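Chapter 3
Household Materials and Their Care

Learning goals

After studying this chapter, students should be able to name the main materials used in home furnishings, explain how each responds to moisture and light, and choose a suitable method of routine care.

Introduction

Most rooms combine several materials that age at different rates. A wooden table may serve a family for 80 years, while the cushion on the chair next to it is replaced many times. The manager of a small guesthouse must know these differences, as must anyone who keeps a home in good order. Wood and wicker both come from plants, yet they call for separate treatment – a point often missed in older manuals. 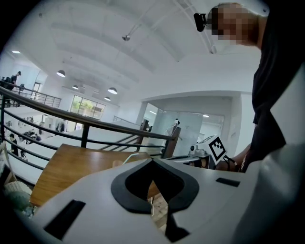

3.1 Wood as a Living Material

Wood continues to take in and release moisture long after it has been cut and finished. In damp air the fibers swell, mostly across the grain; in dry air they shrink. A solid top that is fixed too tightly to its base may split as a result. Furniture should stand away from heaters, and spills should be wiped up promptly with a soft cloth.

Color also changes with time. Some woods darken in sunlight and others fade, so objects left in one position may leave a visible outline. In a survey of 312 households in the town of Rivas, Estíbaliz Garrido found that uneven color was reported more often than scratches. Her results are discussed in Section 3.4.

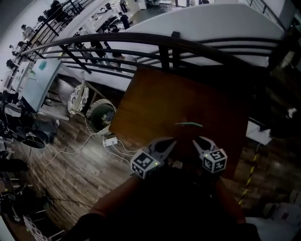
3.2 Surface Finishes

A finish slows the movement of moisture and protects the surface from wear. Oil soaks into the wood and is easily renewed. Varnish forms a film above it – harder, but more difficult to repair once broken. Before cleaning, students should identify the finish by testing a small hidden area.

Key terms: grain, fiber, finish, film, moisture content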